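Re: [dotham-eats] Is the Gajewski worth the drive for a big table?

Hello all,

Been meaning to reply to this all week and kept getting distracted by work, sorry! Quoting the original so you don't have to dig:

> Hi everyone, quick one. It's my mum's 70th in April and we're thinking
> of the Gajewski out on the Warton road. There'd be 28 of us, from a baby
> up to a great uncle who can't do stairs. Has anyone been with a big
> group? Do they let you have the back room to yourselves, is the food
> still good when they're feeding that many, and is it silly money? Also
> we have two vegetarians and one person who won't eat anything with
> a sauce on it. Any other ideas in or near Dotham gladly received, but
> not the carvery please, we did that for the 60th and the less said
> the better.

Right. We had our big do there last autumn, and I'd say go for it, with a few provisos.

The food first. If you haven't been, it's proper Polish cooking with a few pub things on the side for the nervous. The dumplings are the thing to have (potato and cheese for your vegetarians, and the mushroom ones are even better), and they come out in big dishes you pass round, which suits a family crowd much more than everyone waiting for their own plate. The pork knuckle is enormous. My brother-in-law ordered one to himself and was quiet for the rest of the evening. Beetroot soup was lovely, though I'd keep it away from anybody in a pale shirt. Your no-sauce person will be fine with the breaded chicken, just say so when you order, as they do like to ladle mushroom gravy over anything that stays still.

The one let-down was the puddings. They'd run out of the apple cake by the time they got down to our end, so if anyone has their heart set on it, get them to put a couple by for you. The pancakes with sweet cheese are a perfectly good second choice.

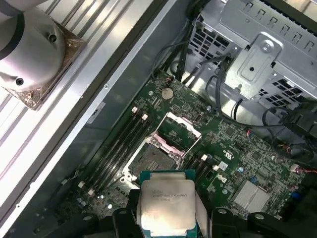
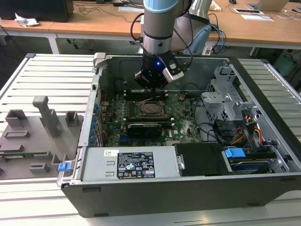 Now, the back room. You can have it to yourselves, but you have to ask when you book, and ask again the week before. It's all on the flat from the car park, so no trouble for your great uncle, and the loos are on the same level. What you need to think about is how they set the tables out. Left to themselves they do one very long run down the room, and you end up talking to the same four people all night. We asked for a hollow square, tables all the way round and a gap in the middle, and it was much nicer. If you want to know what I mean, look at that empty socket on the green board in both pictures - a square with a border round it and nothing sitting in it. The children used the gap as a dance floor, and the staff could nip in to clear from the inside. You'd get 7 a side, so your lot would fit exactly, with the baby in a high chair on a corner.

Money: they wanted a deposit of 5 pounds a head from us, which came off the bill at the end. There's a set menu for parties and I'd go for that, as it has more on it than we could finish. Drinks are pub prices. They let us bring our own birthday cake and didn't charge for it, but do check, as I know the place in Warton with the blue awning used to and it caused a bit of a row.

Booking is the annoying bit. They've gone over to that Fendoteck system on the website and it won't take a party bigger than eight. It just tells you there's no availability, for any date you like, so please don't give up when you see that! Ring them mid afternoon when lunch is done. We left two messages in the evening rush and heard nothing, then rang at three o'clock and had it sorted in one call.

Noise: there's no music in the back room unless you ask for it, but you do hear the front bar when the accordion chap is on. I liked it. My aunt didn't. He starts at 7, so if you sit down at five you'd be well through the mains before he gets going.

Parking is fine early on and hopeless later. The overflow is the field next door, which is all right in dry weather. In April I'd bring wellies, or share cars from Dotham.

As for other ideas, the Italian by the station does a good Sunday spread but it's up a flight of stairs, so that rules it out for you. The garden centre café will open in the evening for private parties now, and I've heard nice things about it, but they wanted a minimum spend of £1000 when a friend asked and you have to bring your own wine. Has anyone on here been to one of those?

Happy to dig out the party menu and send it over if it's any use, I think I still have it in the drawer with the takeaway leaflets. And let us know how it goes, and whether you got the apple cake.

Bye for now from a rather full household on Mill Lane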